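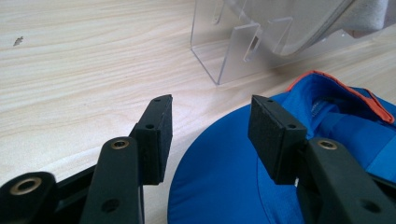 Celtby旧衣帽整理与再分发项目
中期进展报告(提交Girnmont基金)

一、本报告所涉时段

本报告涵盖项目启动至六月底的工作。启动阶段的场地、设备和人员情况已在首份报告中说明,本次只写变动部分。按照资助协议的要求,报告分为收件、整理、清洗修补、分发、经费和下一阶段安排几个部分,附带说明与原计划不一致的地方。

截至六月底,登记入库的衣帽共567件,其中帽子200件,其余为上衣、外套、运动裤和少量围巾。原计划在这个阶段只收上衣和外套,帽子是收件开始以后才加进来的,原因见第二部分。

二、收件

衣物主要来自三个渠道:学校和幼儿园的闲置校服、社区活动用过的统一服装、居民自行送来的旧衣。三个渠道里,学校的衣物最整齐,往往同一款式一送就是一箱,尺码标也还在。居民送来的最杂,一个袋子里可能既有成人外套,又有婴儿连体衣,还夹着毛巾。我们在收件点贴了说明,写明不收内衣、鞋和床品,贴出以后这类东西少了一些,但仍然会有。

收件开始后不久,陆续有学校问能不能连帽子一起送。春季运动会和户外活动用的帽子多数只戴过一两次,学校换了标志或换了颜色就不再使用,放在仓库里占地方。接收单位那边也提过需要帽子,尤其是有户外课的托管班。我们与基金联络人沟通后,把帽子列入收件范围,没有另外申请经费。

帽子加入以后,收件量明显上升,登记的工作也跟着变慢。上衣可以叠放,一摞一摞地数;帽子不行,叠得太紧帽檐会变形,散放又占架子。头几周帽子是和上衣混在一起装袋的,打开以后有一部分帽檐已经压出折痕。后来改为收件时当场分开,帽子单独装箱,帽檐朝同一方向套叠,箱子不装满,留出一掌宽的空隙。

收件点的开放时间从下午两点到六点。有家长反映下班赶不上,我们在门口加了一个带盖的投递箱,晚上也可以放。投递箱的衣物第二天上午取出,单独登记,不与当天送来的混在一起。下雨天投递箱会提前关上。

三、分拣与检查

分拣全部在整理室的木桌上进行。桌面颜色浅,深色衣物上的线头、污点和小破口放上去容易看清,浅色衣物则要垫一块深色布再看。桌子靠近光源的一侧有反光,检查亮面布料时会受影响,遇到这种情况就把衣物挪到另一侧,或者换个角度翻看。我们考虑过铺桌布,试过一次,布会跟着衣服一起滑动,翻面时不方便,后来没有再用。

每件衣物的检查顺序是固定的。先看外面,再翻到里面看缝线、领口和袖口,最后看标签。帽子的顺序略有不同,先看帽檐,再看帽顶,然后翻过来看内圈的吸汗带。吸汗带是帽子最容易不合格的地方,发黄发硬的一律不再分发。

检查后的衣物分为四类:

可直接清洗
需修补后清洗
只能拆用(取拉链、扣子或布料)
不能使用,转交回收

分类标准在四月调整过一次。原先有小面积印字的衣物都归入“拆用”,理由是接收单位可能不愿意要带别家标志的衣服。和几家接收单位逐一确认后,多数表示小标志没有关系,只要不是姓名或学号。现在的做法是:带姓名或学号的,拆掉名牌或盖布后再进入清洗;只有小标志的,按普通衣物处理。调整以后,被归入“拆用”的衣物少了很多,之前已经放进拆用箱但还没有动剪刀的,也重新拿出来过了一遍。

颜色的分法也有变化。最初只分深浅两堆,后来发现宝蓝色和大红色的运动类衣物掉色情况差别很大,同一款式也不一定一样。现在凡是颜色鲜艳的,都先用湿白布在内侧缝份处擦一下,布上有颜色的单独放一筐。两种颜色拼接的衣服检查得更仔细,尤其是蓝色底、橙红色条边的这类款式,擦的时候两种颜色都要擦到,结果写在登记单上,跟衣服一起走。

分拣环节目前最大的困难是堆放。衣物从袋子里倒出来以后,很多是团着的,里外翻在一起,袖子塞在身子里。如果不先抖开就直接判断,很容易漏掉里面的破口。有一阵子为了赶进度,团着的衣物只看了外面就放进“可直接清洗”,到了晾晒时才发现问题,又要退回修补,反而多走了一趟。从五月起规定,任何衣物没有完全抖开、铺平看过两面,不得放入清洗筐。团成一堆暂放在桌上的,视为未检查。 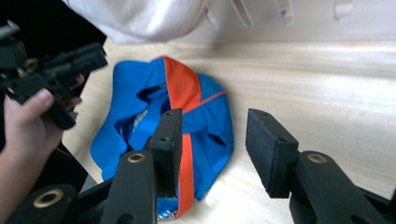 四、清洗与修补

清洗由Wattanapong洗衣店承担,每批20件,统一装网袋送出,洗完晾干后取回。选这个批量是因为对方的中型机器一次正好能放下,不需要和其他顾客的衣物拼洗。合作前我们送过一批试洗,取回后逐件看了缩水和掉色,结果可以接受,随后才签了协议。

掉色测试不合格的衣物不送外洗,在整理室用冷水手洗,单件晾。这一部分速度慢,占用水池时间长,目前安排在上午收件点还没有开放的时候做。手洗后仍然掉色明显的,转入拆用。

帽子原则上也不送外洗。机洗容易让帽檐变形,有硬纸内衬的帽檐遇水还会起层。现在的办法是用软毛刷蘸稀释的洗衣液刷表面和吸汗带,用湿布擦净,再套在圆形的支撑物上晾。支撑物开始用的是倒扣的塑料碗,大小不一,后来统一买了晾帽架。晾帽架的花费列在第六部分。

修补以简单手工为主,包括缝合开线、钉扣、换松紧带、补膝盖。拉链损坏的比预想的多,尤其是儿童外套,拉头掉了或者底部插销裂了。换整条拉链费时,我们先看能不能只换拉头,拆用的衣物里取下来的拉头按大小分装在小盒里,能配上的就直接用。配不上的再考虑整条换。

补布的颜色尽量接近原色,不求完全一致。接收单位里有一家提出,希望膝盖补布做成一样的形状,孩子之间不会互相比较。我们采纳了这个意见,膝盖补布统一裁成椭圆形,纸样挂在缝纫机旁边的墙上。

条边脱线的运动衣修补起来要多花一些时间。条边多数是单独一条布夹在缝里的,脱开以后如果只从外面压一道线,穿几次又会松。现在的做法是从里面拆开一小段原缝线,把条边重新夹回去再缝。这一步对缝纫经验有要求,目前由固定的人手来做,其他人先学缝合和钉扣。

五、登记、存放与分发

登记使用Plonatik表格系统,每件衣物入库时写编号、类别、尺码、颜色、处理类别和来源渠道。编号写在布标上,用安全别针别在内侧缝份处,分发前取下。最初试过贴纸,洗过以后会脱落,有胶的地方还会沾灰。

尺码是登记中出错最多的一项。校服的尺码标有的写身高,有的写号型,有的只写一个数字,不同厂家的数字含义也不一样。标签磨掉的更没有依据。现在不再照抄标签,一律量衣长和胸围,帽子量内圈围度,按我们自己的对照表归入相应的档。对照表已经发给接收单位,他们填需求时也按这张表填,前后能对得上。

整理好的上衣和外套折叠后放在架子上,按尺码从下往上排,大号在下面。折叠方法统一:衣服正面朝下,两袖向内折,再对折两次,有条边的一面朝外,便于从架子前面直接看出是哪一款。裤子卷起来放在抽屉式的箱里。帽子放在最上层,同款套叠,不压其他东西。

分发对象为已经登记的托管班、社区活动室和寄宿学校。流程是接收单位先填需求单,我们按单配货,装箱后通知来取。不安排个人到整理室挑选,这一点在开始时有过争论,考虑到场地小、分拣和分发在同一个房间,暂时维持现在的做法。

从目前的需求单看,儿童中等尺码的外套最紧缺,入库以后很快就配出去了。大号的成人运动上衣积压较多,没有哪家接收单位需要。我们联系了社区的成人健身班和一个球类活动小组,他们有兴趣,正在确认具体尺码。帽子的需求集中在五月和六月,入秋以后预计会减少,剩下的帽子要找地方收存过冬。

接收单位的反馈总体平稳。有单位提出成套的问题:同一个班的孩子希望颜色一致,拿到的却是几种颜色混在一起。居民送来的衣物很难凑成一套,学校送来的可以。现在学校整箱送来的同款衣物不再拆散上架,保留在原箱内,箱外写明款式和尺码分布,优先配给提出成套需求的单位。

另有一家反映,箱内有一件外套口袋里留有纸巾。检查顺序里原来没有写明掏口袋,是我们的疏漏,已经补进去。掏口袋放在第一步,掏出的物品如有价值,按来源渠道联系归还,联系不上的放在收件点的小盒里保管。

六、经费使用

本阶段经费按协议列支,主要用于外洗费、缝纫耗材、存放用具和场地水电。各项明细见随附的账目表,这里只说明与预算不同的部分。

晾帽架和帽子存放箱不在原预算内,合计2000元,从存放用具一项中调剂。该项原来打算购买一组带门的柜子,现有的开放式架子够用,柜子暂不购买。调剂事先已书面告知基金,并得到同意。

外洗费低于预算。一部分原因是帽子不送洗,另一部分原因是掉色衣物改为手洗。节余暂不动用,准备留给冬季的厚外套,厚外套单件占的机器容量大,按批计费时费用会上升。

缝纫耗材与预算基本持平。线和松紧带用得快,扣子几乎没有买,拆用衣物里取下来的已经够用。水电费略高于预算,与手洗有关。

七、与原计划不一致的地方

除帽子和晾帽架以外,还有以下几处变动。

原计划在五月举办一次面向居民的修补课,没有办成。整理室在那段时间堆满了待检衣物,腾不出地方,桌子也一直在用。课程推迟到下一阶段,时间待定。

原计划每批衣物从收件到上架不超过两周,前期没有做到,混装的帽子和团着的衣物拖慢了分拣。五月调整规定以后,多数批次能在期限内完成,居民送来的杂袋仍会超期。

原计划对全部入库衣物拍照建档,试做以后停了下来,耗时太长,接收单位也很少查看。现在只在修补前后有明显变化的衣物上留照片,供内部交流缝补方法用。

八、下一阶段安排

七月和八月学校放假,收件量会下降,这段时间主要处理积压。先清手洗筐,再清修补筐,居民杂袋穿插进行。假期中投递箱照常开放。

九月开学前后,预计会有学校集中送来旧校服。我们已经请学校在送来之前按大小粗分,并把姓名牌先取下。能不能做到要看各校的人手,做不到的也照收。

修补课的内容已经定下来,第一次讲开线缝合和钉扣,用拆用箱里的衣物练习,参加的人不需要自带材料。课上会用到整理室的桌子,当天下午停止分拣,收件照常。

拆用下来的布料目前只用于补膝盖和做盖布,数量多于用量。有接收单位问过能不能做成布袋装帽子和餐具,我们先做了几个样品送过去试用,等他们的意见回来再决定是否列入下一阶段的工作。

需要基金协助的事项有两项。其一,对照表目前只在我们自己的接收单位中使用,如果基金资助的其他旧衣项目也有尺码对不上的情况,我们可以提供这张表,请基金代为转发。其二,积压的成人大号运动上衣如果健身班和球类小组用不完,希望基金告知是否有其他受助单位需要,由我们装箱,运费从外洗节余中支付,具体办法另行报批。

随附:账目表、尺码对照表、修订后的检查顺序。

Celtby项目组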